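Sastley Kitchens
June 22, 2024

1/ We run a commissary kitchen at Gasham: prepped veg, bakery sides, plated cold lines for cafés. In January we put the first robot arm on the plating bench. Some notes on what changed for the crew, for anyone weighing up the same thing.

2/ Starting point: 13 people on the early shift, two of them on plating full time. Plating is repetitive reaching at bench height. It was also the position with the most sore shoulders on the sign-off sheet.

3/ The arm has a multi-fingered hand, not suction cups. We trialled suction at our Benavides site. Fine on sealed tubs, poor on whole produce. A capsicum has lobes and a stem, and the cup lost its seal on both.

4/ Every new item is worked up in simulation before the arm sees it on the bench. This was the part the crew expected least. Two platers now spend part of each shift at a screen, marking grasps as usable or not.

5/ They are good at it. They know where produce bruises. The integrator's first grasp for capsicum closed across the shoulder of the fruit. One of our platers rejected it in a minute and asked for a lower, wider hold.

6/ What went badly: cycle time. The target was 40 items an hour for mixed plates. We took longer than planned to get there, and the colour threshold for "ripe" had to be redone when the supplier changed.

7/ Also badly: the roster. We moved people off plating before their new duties were written down. For several weeks the same person was called a plater, an operator and a checker, on one pay grade. That was our error. Checker is now its own grade.

8/ Headcount on the early shift is still 13. The hours moved from plating to checking, cleaning and changeover. Changeover is the heavier job now, so we rotate it.

9/ The current work item, ticket 3179, is hand approach beside the dish: fingers straight and together, pepper upright, croissant on the same counter. The crew wants the approach path clear of the pastry. 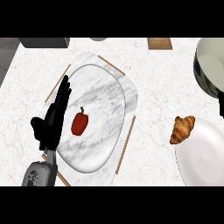

Ticket 3179 in simulation: hand at the left of the pepper, croissant and plate to the right.

10/ Next is the Irkitier site, which has a smaller bench and a different crew. They get the grasp review from the first week, and the new duties go on paper before the roster changes - in that order this time.

11/ Happy to share the checker duty list with other kitchens. Reply here and we'll send it.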